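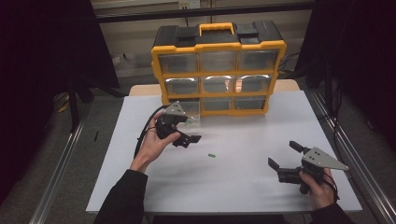

Fig. 1. Yellow-and-black parts organizer with nine clear drawers.

Seed Saving in Clellholm: What I Did for My Summer Project
01/10/2023

So my question was pretty simple: do old bean seeds still sprout, and does it matter how people stored them? My grandmother keeps hers in coffee cans and swears by it, and I wanted to know if she was right.

I asked gardeners in Clellholm and Jendden for any beans they could spare and ended up with way more than I'd planned – 2,000 seeds, mostly pole beans, plus a speckled kind everyone there calls Estard. I threw out the cracked and moldy ones, which left 1,600 to test. The sorting took most of July and I got very sick of beans!

I rolled the seeds in damp paper towels, put them in bags, and left them on top of our fridge for ten days. In the end 1,227 of them sprouted, so a bit over three quarters. I was honestly expecting half.

Seeds from cool basements did best. The ones from garages and sheds were a lot worse, and the Estard beans were slow no matter where they came from (some only woke up on day nine). Coffee cans did fine, so Grandma wins.

Things I'd change: I didn't know the exact age of every batch, and one bag dried out over a weekend, so I wouldn't trust that number much. Next time I want to try peas, and maybe plant the leftover sprouts in the Hladun community garden if they'll let me have a row.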